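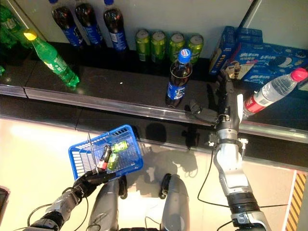

货架上的瓶装可乐与绿色罐装饮料

货架陈列

货架陈列是零售业中安排商品位置、朝向与数量的做法，也指由此形成的货架面貌。它介于仓储与说服之间：商品必须放在某处，而商家很早就发现，放在哪里可以收钱。

起源

柜台式商店里没有严格意义上的陈列问题。顾客报出要买的东西，店员转身去取，货物只需让店员找得到。自选商店出现以后，取货的劳动转给了顾客，店家则把省下的力气用来琢磨顾客的视线。早期的店主凭经验行事，把走得快的货放在手边，把走不动的货放在走得快的货旁边，希望它们能沾一点光。这一希望至今仍是行业的基本信念之一。

基本术语

排面：某一商品在货架最前排所占的位置。一件商品面向顾客露出一个正面，即为一个排面。供应商谈判时对排面的态度，与邻国谈判边界时相近。

黄金层：与成人视线大致平齐的一层。儿童食品的黄金层另算，通常低得多，家长对此的评价也低得多。

端架：货架两头面向主通道的位置。放在端架上的商品常被顾客认为正在打折，有时确实如此。

拉排面：把后排商品移到前沿，使货架显得充实。此项工作多在打烊前进行，次日开门后不久即告失效。

陈列图：规定每件商品位置的图纸，由总部绘制，门店执行。两者之间的差距构成了巡店人员的主要工作内容。

排列原则

教科书一般列出先进先出、同类相邻、色块分明、上轻下重等原则。先进先出要求新货放在后面，旧货放在前面；熟练的顾客知道这一点，因此会把手伸到最里面去拿牛奶。同类相邻看似无可争议，直到有人必须决定椰子水属于饮料、果汁还是健康食品。许多连锁店的解决办法是三处都放，并在年底盘点时对三处的数字表示惊讶。

饮料是陈列最为讲究的品类之一。瓶与罐高度不同，同层摆放时需要在层板间距上作出让步，让步的一方通常是层板。瓶身标签须朝外，罐装饮料因为四周都印有图案，在这一点上要省心一些，不过仍有店长坚持让每一罐的商标对准同一方向。

拉德布里奇试验

行业文献中常被引用的是拉德布里奇（Ladbridge）连锁超市的一次试验。主持者斯文娅·格拉赫（Svenja Gerlach）在5家门店内调换了饼干与早餐麦片的位置，其余不变，并收回400份顾客问卷。多数受访者表示没有注意到任何变化，同时抱怨找不到饼干。格拉赫据此提出“位置记忆先于商品记忆”的说法，认为老顾客记住的是走到哪里伸手，包装上写什么倒在其次。

批评者指出，试验期间其中一家门店正在翻修地面，顾客找不到的东西不止饼干。格拉赫在后来的文章中承认了这一点，但没有修改结论。

软件

陈列图最初用铅笔和方格纸绘制，后来改用专门软件。较早流行的是维达（Vidar），它能计算每层的销售贡献，却默认所有商品都是长方体，薯片袋因此长期处于理论之外。其后的希内尔（Hinel）允许录入不规则外形，附带的手册长达900页，其中一章专门说明如何恢复误删的层板。2018年9月1日，希内尔停止对旧版文件格式的支持，一些门店于是重新拿出了方格纸。

争议

上架费是陈列领域最持久的争议。支持者认为货架空间有限，收费是合理的分配方式；反对者认为这使小型生产者难以进入。双方都同意费用太高或太低，视其所在的一边而定。

另一争议涉及定期调整布局。店方称调整是为了改善购物体验，研究者则多认为其作用在于延长顾客在店内的步行距离。雅拉（Jara）便利店曾在五月宣布九年内不再移动任何货架，这一承诺颇受老顾客欢迎，后因冷柜更换而提前终止。

参见

端架
通道设计
冲动购买
盘点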